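Skornley opens up its folding project: 258 sessions down, plenty more laundry to go

August 4, 2018 - I'm Helmi Niskanen, I run the data side at Skornley, and I get to share some news I've been sitting on since July. Our first collection of household folding examples is finished, and we're handing it over to our friends at Polard so they can start training on it!

It comes to 258 sessions, recorded by 16 people in their own homes over 39 days. Everybody worked with a pair of hand-held grippers, one for each hand, and folded whatever they had - T-shirts, towels, sweatshirts, one very stubborn fitted sheet (Olga Torres, I still owe you lunch for that one). The learning system, which we call Drurkus, studies how a person pinches, lifts and lays down cloth, and then tries to work out the same moves for a robot's arms.

Why homes and not our lab? Well, our lab has one table and very good lights, and after a while every recording looks the same. Homes have different tables, different windows, and stuff on the shelves. We wanted all of that in there.
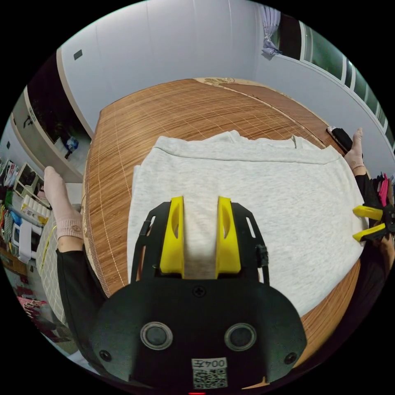 A light gray sweatshirt on a wooden table, with both grippers holding the fabric.

Sweatshirts ended up being my favorite. The cloth is thick, the collar is ribbed, and the sleeves never go where you want them to. Ilídio Pinheiro wrote our folding guide and had to redo the sweatshirt page 5 times before people stopped calling him about it. "I had been folding mine wrong my whole life, according to my own guide," he told me.

Vilho Lindqvist is checking the last batch now, mostly looking for sessions where a grip slips and the person starts over. We're keeping those, by the way. Drurkus needs to see a second try too.

Next up is Sung, our follow-on project, which moves from folding to putting things away in drawers. We're looking for new people to record at home, and you don't need any experience with robots. If that sounds like fun, get in touch with Minttu Hämäläinen at the Skornley office and she'll set you up with a pair of grippers and the guide.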